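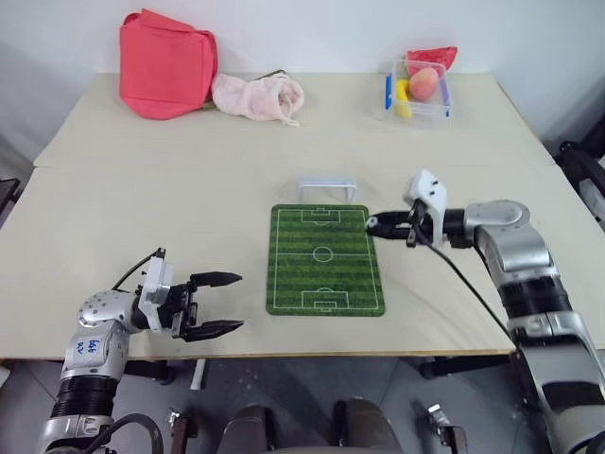 질문: 할아버지 훈장, 닦아도 될까요? 전시용으로 빌려드리기 전에 여쭤봅니다

작성자: 클로다 갤러거
분류: 참전용사 가족 / 유품 보관
작성일: 2026-02-18

안녕하세요! 너무 신나는 일이 생겨서 처음으로 글을 올려봅니다. 돌아가신 할아버지가 수송선 겔스카(Gellska)호 갑판원으로 복무하셨는데, 플루르크비(Flurkby) 항구 기념관에서 승조원 유품전을 준비한다며 훈장을 빌려줄 수 있느냐고 연락이 왔어요. 어머니는 전화를 끊고 한참 우셨고요, 저는 바로 다락에 올라가서 상자를 내렸습니다.

훈장은 4점이고 리본이 다 달려 있어요. 그런데 은색 훈장 하나가 거의 까맣게 변했고, 별 모양 훈장은 뒷면에 초록빛 가루 같은 게 끼어 있습니다. 리본도 한쪽만 색이 바랬어요. 기념관 쪽에서는 "있는 그대로 주셔도 된다"고 하는데, 할아버지가 늘 구두를 번쩍번쩍하게 닦고 다니시던 분이라 이왕이면 반짝이는 모습으로 내보내고 싶거든요. 집에 은 광택제가 있긴 한데 써도 될까요? 리본은 빨아도 되는지, 빌려드리기 전에 집에서 해둘 일이 또 있는지도 궁금합니다. 아 그리고 테두리에 이름이랑 군번이 새겨져 있어요. 이건 돋보기로 겨우 읽었습니다.

답변 1 (채택됨)
작성자: 요나스 알토넨

축하드려요! 겔스카호 유품이 이렇게 또 나오다니 읽으면서 제가 다 두근거렸습니다. 저는 지역 연대 기념관에서 유품 등록 일을 11년째 하고 있는데요, 결론부터 말씀드리면 광택제는 제발 넣어두세요!!

까맣게 변한 건 은이 공기와 만나 생긴 변색층이라 훈장 자체가 상한 건 아닙니다. 광택제에는 고운 연마제가 들어 있는 경우가 많아서 닦을 때마다 표면이 조금씩 깎여 나가요. 제일 먼저 흐려지는 게 바로 말씀하신 테두리 각인입니다. 이름과 군번이 남아 있다는 건 정말 굉장한 거예요. 그 훈장이 할아버지 것이라는 걸 훈장 스스로 말해주는 셈이니까요. 마른 극세사 천으로 먼지만 살살 털어내시고, 초록 가루는 부식일 수 있으니 건드리지 말고 기념관 보존 담당자에게 꼭 알려주세요. 리본은 절대 빨지 마시고요. 물이 닿으면 색이 번지기도 하고, 바랜 쪽은 어차피 돌아오지 않습니다. 저는 오히려 바랜 쪽을 보면 실제로 달고 다니셨구나 싶어서 더 좋더라고요.

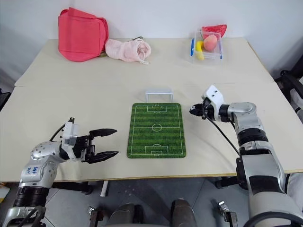
보관과 운반은 훈장끼리 부딪히지 않게 하는 게 전부라고 보셔도 됩니다. 한 점씩 중성지로 싸고, 리본은 접지 말고 펴두세요. 싼 다음에는 따로따로 부드러운 주머니에 넣으면 되는데, 사진 뒤쪽에 있는 연분홍색 주머니처럼 끈으로 조이는 모양이면 여닫기 편합니다. 다만 그렇게 구겨지고 늘어지는 주머니는 모양을 잡아주지 못하니까 주머니째로 단단한 상자에 한 번 더 넣으세요. 염색이 진한 천은 색이 묻어날 수 있어서 저는 안 씁니다. 고무줄과 비닐 지퍼백도 피하시고요.

빌려주실 때는 대여 확인서를 꼭 받으세요. 품목, 상태, 반환일, 보험 가입 여부, 안내판에 들어갈 이름 표기까지 적혀 있어야 합니다. 까만 변색이나 바랜 리본도 상태란에 그대로 적어달라고 하세요. 나중에 서로 편해요.

답변 2
작성자: 레세고 셀레

윗분 말씀에 완전 동의하고요! 저는 사진 얘기를 보태고 싶어요. 외삼촌 훈장을 플로네로(Flonero) 순회전에 빌려드릴 때 앞면만 대충 찍어뒀다가 뒷면 흠집이 원래 있던 건지 아닌지 몰라서 며칠을 끙끙댔거든요. (원래 있던 거였습니다. 사촌 집 앨범에서 옛날 사진이 나왔어요.)

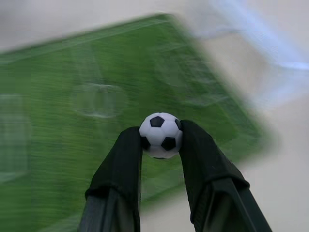 훈장 사진은 앞면, 뒷면, 테두리, 리본 고리까지 전부 따로 찍으세요. 플래시는 끄고 창가 빛이나 스탠드 빛을 천 한 장 통과시켜서 비추면 글자가 훨씬 잘 나와요. 반질반질한 물건은 빛이 어디서 오는지가 그대로 드러나는데, 여기 작은 축구공도 위에서 빛이 떨어져서 왼쪽 위가 은은하게 밝잖아요. 훈장도 딱 저 정도로 부드럽게 밝으면 성공! 하얗게 확 날아가면 각인이 안 보입니다. 초점도 공처럼 물건에 또렷하게 맞으면 되고, 뒤는 흐려도 상관없어요. 테두리 각인은 훈장을 조금씩 돌려가며 여러 장 찍어서 이어 보는 걸 추천해요. 저는 한 점에 20장씩 찍었는데 하나도 안 아까웠습니다.

사진은 확인서랑 같이 출력해서 기념관에도 한 부 드리세요. 할아버지 성함으로 승조원 명부도 찾아달라고 부탁해보시고요. 훈장 얘기하다가 복무 기록까지 찾은 분들 꽤 있어요. 혹시 제복 입고 찍은 사진이 있으면 훈장 다는 순서 확인할 때 도움 됩니다!

답변 3
작성자: 요하네스 보타

저는 치약으로 닦았는데 번쩍번쩍하고 좋던데요. 액자는 시톨레(Sithole) 액자점에서 맞췄고 유리까지 3,000 들었습니다.

댓글
요나스 알토넨: 치약도 연마제예요ㅠㅠ 다음부터는 꼭 마른 천으로만 부탁드려요. 액자는 직사광선 안 드는 벽에 거시고요.
요하네스 보타: 아 그런가요. 하긴 글자가 좀 흐려지긴 했어요.
클로다 갤러거: 다들 정말 감사합니다!! 광택제는 싱크대 밑으로 돌려보냈고 어머니랑 사진부터 찍기로 했어요. 제복 사진도 있습니다. 앨범에서 떼다가 찢어질까 봐 앨범째로 찍어도 되겠죠?
레세고 셀레: 그럼요, 앨범째로 찍으세요! 사진 밑에 손글씨 있으면 그것도 같이요.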